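The Mikkelsen Wildlife Transfer Box, Mark 3

If you have ever tried to move an angry magpie in a cardboard box that once held wine, you already know most of what this page has to say. Cardboard is fine for the first ten minutes. After that the magpie has opinions about it.

The Mikkelsen is a rigid carrier for injured and orphaned wildlife, up to about the size of a brushtail possum. It is built for carers who do several pickups a week and are sick of washing out the cat carrier. It is also bought by vets, by two shire councils, and by one farmer near Wekdale who uses it for ducks and has asked us not to elaborate.

What you get

The box itself, with a lift-off lid and a sliding front door. A removable floor tray. One perch that clips in at three heights. A mesh divider, for when you have two of something and they are not friends. A cotton cover with a drawstring, in a green that was meant to be olive.

The walls are solid to just above head height for most birds, with the ventilation holes low down and along the back. People ask for windows. We made one with windows, and the kookaburra we tried it on spent the whole drive hurling itself at the view. Dark and quiet is what a frightened animal wants, and it's a pity more of them can't write reviews.

Door

The door slides up. On the Mark 2 it swung out, and a swinging door gives a possum something to push on. Hafþór Mogensen, who drew up the first two versions and still has the scar, moved us over to the slide. It runs in a channel that you can clear with an old toothbrush. There is a latch on each side, and you need both. One latch will hold a pigeon. One latch will not hold a cockatoo, who will have the other off as well if you leave a loop of string anywhere near it.

Floor tray

Lifts out from the front with the animal still in the back half, behind the divider. Line it with a folded towel or a bit of non-slip matting. Newspaper is all right for an hour but it slides, and a bird with a bad leg doesn't need a skating rink. Please no straw, please no wood shavings, and no terry towelling with loops for anything with claws. Beverley Ashby at the Nullthorpe shelter spent most of a December evening untangling a young tawny frogmouth from a bath mat and would like it known that she is available to lecture on the subject.

Heat

There's a pocket under one half of the floor that takes a standard wheat bag or a small hot water bottle. It warms one end only, so the animal can shuffle away if it gets too hot. Wrap whatever you put in there. Don't heat a bird that has been sitting in the sun, or one that is panting, and don't put a bottle straight from the kettle under anybody. We've been asked for a plug-in version. We don't trust our own wiring enough to put a wombat joey on top of it.

Cleaning

Everything comes apart without tools. Scrub it with warm soapy water first, then use whatever disinfectant your vet recommends, at the strength on the label, and leave it for the time on the label. Rinse well and dry it in the sun with the lid off. Birds have delicate lungs and the smell of your very thorough cleaning isn't doing them any good.

The door channel and the underside of the perch clip are the two places people miss. Check them with a torch. You won't enjoy it, but you'll do it every time after that.

How it lasts

We get boxes back for new latches and not much else. The oldest one we know of has done 978 trips, according to the tally Kauko Halonen keeps in texta on the inside of the lid. He is a methodical man. Trip 700 has a small star beside it and the word "pelican", with no further details, and a pelican does not fit in this box.
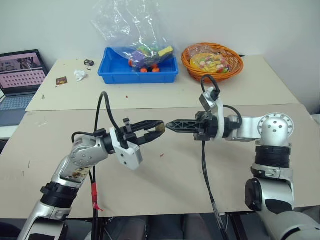
The latches are the same part on both sides, so if you order a spare you can't order the wrong one -- although Kauko managed it, by ordering them from somebody else. Perches get chewed. Covers shrink if you put them in the dryer, and then they fit the small Kerken carrier quite nicely, if you own one of those.

What it isn't for

Snakes. The ventilation holes are small, but a young snake is smaller, and you don't want to find that out at the lights. Bats need a hanging space and a vaccinated handler, so ring your local bat group and let them bring their own gear. Anything bigger than a possum wants a proper crate and probably a second person.

It isn't a cage, either. It's for getting an animal from where it was found to somebody licensed to look after it. Don't keep a bird in it over a long weekend because it seems to have settled in. It hasn't settled in, it's terrified and being very polite. Skip the food and water for the drive too, unless your carer or vet tells you otherwise.

Sizes and ordering

There are two sizes, Small and Regular. The Small suits honeyeaters, microscopic ducklings and similar. The Regular does nearly everything else on this page. If you're buying only one, get the Regular and roll up a towel to take up the slack.

Registered shelters get a discount, which Ívar works out by hand, so give him a day or so to answer. Spare trays, latches and covers can go in the same parcel. Tell us in the notes if you want the cover in grey. It was meant to be green.

Last updated: December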